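Equipment corner: the arm budget, where we are

Quick one this month, I'm writing it between two supplier calls. A lot of you asked what is happening with the second arm and why the number keeps moving. Short version: it's moving because the arm itself is the part we understood best. Everything bolted to it, we didn't.

So. We have two quotes. Emeck and Prikside. Both for one arm, one parallel gripper, mounting plate, controller. Emeck is cheaper on paper. Prikside includes the cables and the first year of support, Emeck charges for both, and when you put them on the same sheet the gap mostly closes. Please stop forwarding me the Emeck front page price. I have it.

Delivery is the other thing. Emeck says 10 weeks. Prikside won't commit until we send a deposit, and we can't send a deposit until the order is signed off in November. Which means if we go Prikside we are probably looking at spring before anyone plugs anything in. Not great, not a disaster either.

What people leave out of their request sheets, over and over:

Spare fingertips. They wear, they get lost, they go home in somebody's pocket. Buy them with the gripper.
A decent stand. The one we have wobbles and we have all got used to it.
Power at the bench. Facilities want a month's notice for a new outlet.
Shipping both ways. If a joint has to go back for repair, that's our freight.
Insurance. It's a line on the form now, so fill it in.

I've put 4000 dollars in the plan for all of that together. It will get spent. If your project needs more than its share of fingertips, tell me now and not in the last week of the budget year like last time.

Then props. Saha (the household tasks project, for anyone new) wants a full set of kitchen and table things for the bench: mugs, plates, fake fruit, a dish or two. Fine, that is cheap stuff. But please buy duplicates. One mug chips and suddenly the new runs don't match the old ones and we're all arguing about a mug. I've asked for 35 items on the first list and a locked cabinet to keep them in. The cabinet costs more than the props. Yes I know.

Now the bigger question, which is whether we need the second arm this year at all. It came up at the planning meeting and it's fair. The Clovby simulation licenses come out of the same pot, and if we renew at the current level there isn't room for an arm plus a service contract. One or the other gets trimmed.

The argument for simulation first is pretty simple. You can try the reach before you buy the reach. You can find out that the table is too deep for the arm, or that the gripper body is too bulky to get in between things, with no invoice attached. A lot of the layout work for Saha is being done that way already, the dinner table setups especially, with the virtual arm coming down over a wooden table and most of the clutter pushed to the back.
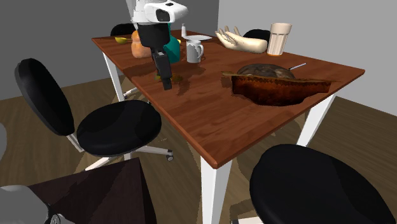
Same with the base position. We were going to order the short mounting column because it was in stock. I'd like the layout people to try both columns in sim and send me a yes or no before the order goes in, seperate note is fine, doesn't need to be a report. Swapping a column after delivery means a restocking fee plus a day of somebody's time with the hex keys.

What sim doesn't give us is wear, cable snags, and the thing where the controller needs a reboot right before a visit. So I'm not in favor of dropping the hardware line completly. My proposal is renew Clovby at a lower seat count, keep the arm, push the service contract to next year if we go Emeck. With Prikside the first year is covered anyway so it's a wash.

Seat count: if you have a Clovby login and haven't opened it since summer, reply and say so. No hard feelings, I just need the seat back.

Things I need from project leads before the November sign-off. Your props list, with duplicates. Bench dimensions, measured with a tape please. Column yes or no. Any hours when the new arm can't run because of noise, the room next door has already asked about mornings.

Training is still open. Both suppliers offer a day on site and both say it's included, but only one of them has put it in writing. Chasing the other. I also want 2 people per project able to do the basic restart and the gripper swap, so think about who.

Revised sheet goes in the shared folder tonight, old one gets deleted. Comments in the sheet and not by email or I'll lose them.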